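서랍 하나를 여는 데 필요한 것
손으로 든 그리퍼로 가르친 로봇은 얼마나 믿을 만한가

로봇 학습 쪽 발표를 몇 해 따라다니다 보면 서랍이 지겨워진다. 발표 영상마다 서랍이 열리고, 박수가 나오고, 다음 슬라이드로 넘어간다. 부품 정리 업체 엘리(Elley)와 연구팀 스타사(Stasa)가 2월에 내놓은 보고서도 서랍 이야기다. 다만 이번에는 성공률 표보다 그 앞의 자료 수집 부분이 더 읽을 만했고, 내가 의심을 품은 곳도 거기였다.
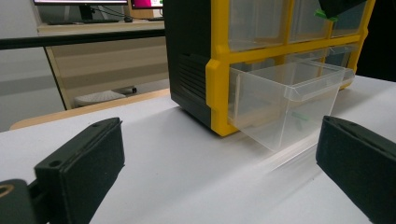
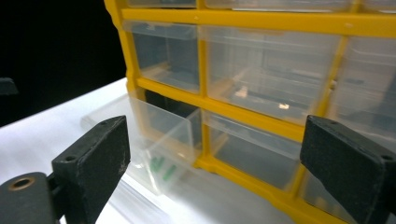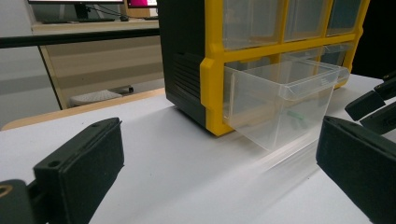
노란 앞틀의 부품함과 당겨 나온 투명 서랍. 세 장 모두 그리퍼에 달린 카메라의 시점이다.

서랍을 여는 법을 배운 로봇은 처음 보는 서랍도 열 수 있는가?

같은 계열의 부품함이라면 꽤 자주 연다. 손잡이 모양이나 서랍의 뻑뻑함이 달라지면 성적이 빠르게 떨어지고, 보고서의 수치만으로는 그 경계가 어디인지 알 수 없다.

스타사가 쓴 방법의 이름은 발릭스(Vallix)다. 원리는 어렵지 않다. 사람이 그리퍼를 손에 들고 작업을 하면 카메라 영상과 손의 궤적, 손가락이 벌어진 폭이 함께 기록된다. 나중에 로봇 팔 끝에 같은 모양의 그리퍼를 달고, 기록을 학습한 정책을 돌린다. 원격 조종으로 로봇을 움직여 시범을 모을 때보다 빠르고, 값비싼 팔을 현장마다 끌고 다닐 필요도 없다. 여기까지는 이 분야에서 여러 해 동안 반복된 설명이고 나도 대체로 동의한다.

발릭스가 자기 몫이라고 내세우는 것은 그다음 단계다. 모은 시범을 통째로 쓰지 않고, 접촉 직전과 접촉 직후의 짧은 구간에 가중치를 더 준다. 서랍 앞까지 손을 뻗는 동작은 누가 해도 비슷하지만 손가락 끝이 앞판에 닿는 순간부터는 사람마다 다르다. 위쪽 턱을 걸어 당기는 사람이 있고, 양옆을 집는 사람이 있고, 살짝 들었다가 빼는 사람이 있다. 이런 습관을 평균 내면 어느 쪽도 아닌 어정쩡한 동작이 나온다. 연구팀은 구간을 나누고 방식별로 묶어 그 문제를 줄였다고 주장한다.

수집된 시범은 2321건이다. 적은 수는 아니다. 그런데 보고서 뒤쪽의 부록을 보면 실제 학습에 들어간 것은 그중 1000건이고, 나머지는 '품질 기준'에 따라 빠졌다. 기준이 무엇인지는 두 문장으로 끝난다. 궤적 추정이 끊긴 것, 그리고 작업이 '부자연스러운' 것. 앞의 것은 납득이 간다. 손에 든 장비의 위치를 영상으로 추정하는 방식은 민무늬 벽이나 흰 상판 앞에서 길을 잃기 쉽고, 그런 기록을 억지로 넣으면 정책이 망가진다. 문제는 뒤의 것이다. 부자연스러움을 누가 어떻게 판정했는지가 없다. 한 사람이 했는지 여러 사람이 했는지, 판정이 갈리면 어떻게 했는지도 없다.

까다롭게 구는 것처럼 들릴지 모르겠다. 하지만 절반이 넘는 자료를 버리고 얻은 결과라면 버린 쪽이 결과의 일부다. 잘된 시범만 남기면 로봇은 잘되는 상황만 배운다. 서랍이 비스듬히 끼었을 때, 첫 시도에서 손가락이 미끄러졌을 때 어떻게 되돌아오는지는 바로 그 '부자연스러운' 기록 안에 들어 있었을 가능성이 높다. 실패에서 회복하는 동작이 모자란 정책은 시연장에서는 매끄럽고 현장에서는 한번 어긋나면 멈춘다. 이 분야의 오래된 병이다.

시험 쪽도 들여다보자. 연구팀은 열여섯 가지 배치를 만들어 정책을 돌렸다고 적었다. 부품함의 각도와 거리, 목표 서랍의 위치를 바꾼 것이다. 조명은 바꾸지 않았다. 배경도 바꾸지 않았다. 투명한 플라스틱을 다루는 작업에서 조명을 고정해 둔 것은 가볍게 넘길 일이 아니다. 투명 서랍의 앞면은 카메라에 따라, 시각에 따라 있다가도 없는 것처럼 보인다. 상판에 비친 반사를 서랍의 모서리로 착각하는 일은 사람에게는 드물지만 영상만 보고 움직이는 정책에는 흔하다. 오전의 사무실에서 얻은 성공률이 오후 4시의 같은 사무실에서도 나올지 나는 장담하지 못하겠고, 보고서도 그 점에는 말이 없다.

성공의 정의도 걸린다. 보고서에서 성공은 '서랍이 충분히 열린 상태'다. 얼마나 열려야 충분한지는 본문에 있지만, 열린 뒤에 부품함이 얼마나 밀렸는지는 따지지 않는다. 가벼운 부품함은 서랍을 당기면 몸통이 따라온다. 사람은 무심코 다른 손으로 눌러 잡는다. 팔이 하나인 로봇에게는 그 다른 손이 없다. 몸통이 책상 위를 미끄러져 오면서 서랍이 조금 열려도 성공으로 셌다면, 그 숫자는 우리가 생각하는 일을 재고 있는 것이 아니다. 서랍 안의 물건을 집는 단계까지 갔을 때의 성공률은 표가 따로 있는데, 글자가 작고 시도 횟수가 적다.

비교 대상도 후하게 봐줄 수 없다. 발릭스와 나란히 놓인 기준 정책은 페트스리(Phetsri)라는 이름의 공개 모델로, 가중치를 주지 않고 시범 전체를 고르게 학습한다. 그런데 페트스리에는 시범 800건만 들어갔다. 계산 자원이 달라 그렇게 했다는 각주가 붙어 있다. 방법의 차이를 말하고 싶었다면 같은 양을 넣었어야 한다. 지금의 표로는 구간 가중치가 효과를 낸 것인지, 그저 자료가 더 많아서 나은 것인지 가릴 수 없다. 심사자가 있는 논문이었다면 첫 번째로 돌아왔을 질문이다.

그렇다고 이 작업을 깎아내리고만 싶지는 않다. 접촉 구간을 따로 다루자는 발상은 옳은 방향으로 보인다. 문을 열고 뚜껑을 돌리고 서랍을 당기는 일에서 대부분의 시간은 허공을 가르는 데 쓰이고, 일이 틀어지는 것은 손이 닿는 그 짧은 순간이다. 긴 궤적을 통째로 따라 하게 하면 학습은 긴 쪽, 그러니까 별로 중요하지 않은 쪽에 맞춰진다. 실무자들이 경험으로 알던 것을 절차로 적어 둔 점은 높이 살 만하다. 당기는 방식별로 시범을 묶은 부록의 그림도 다른 팀이 그대로 가져다 쓸 수 있을 만큼 친절하다.

현장의 속사정도 있다. 엘리가 원하는 것은 수리 센터의 작은 부품을 꺼내 주는 로봇이다. 부품함은 대체로 한 종류로 통일돼 있고 자리도 잘 바뀌지 않는다. 그런 조건이라면 일반화가 좁다는 약점은 생각보다 덜 아프다. 그러나 그렇다면 보고서의 제목에 '임의의 수납 가구'라는 말을 넣지 말았어야 한다. 시험한 부품함은 한 계열이고, 옷장 서랍도 주방 서랍도 파일 캐비닛도 없다. 제목과 실험 사이의 거리가 이 정도로 벌어지면 읽는 쪽은 나머지 숫자도 한 번 더 의심하게 된다.

비용 이야기는 더 흐릿하다. 손에 드는 장비로 자료를 모으면 싸다는 말은 흔히 장비값만 두고 하는 말이다. 시범을 하는 사람의 시간, 기록을 걸러 내는 사람의 시간, 궤적이 끊겨 다시 찍는 시간은 보고서의 어느 표에도 없다. 버려진 시범도 누군가의 손목으로 만든 것이다. 시범 한 건이 얼마인지를 말하려면 남은 것으로 나누어야지 모은 것으로 나누면 안 된다.

후속 실험에서 보고 싶은 것은 소박하다. 버린 시범을 일부라도 다시 넣었을 때 회복 동작이 나아지는지. 같은 양의 자료로 페트스리와 맞붙었을 때 차이가 남는지. 창가로 부품함을 옮기고 하루 종일 돌렸을 때 표가 어떻게 바뀌는지. 셋 다 새 장비가 필요한 일은 아니다. 스타사는 다음 판에서 조명 조건을 늘리겠다고 적었고, 나머지 두 가지에 대해서는 아직 아무 말이 없다.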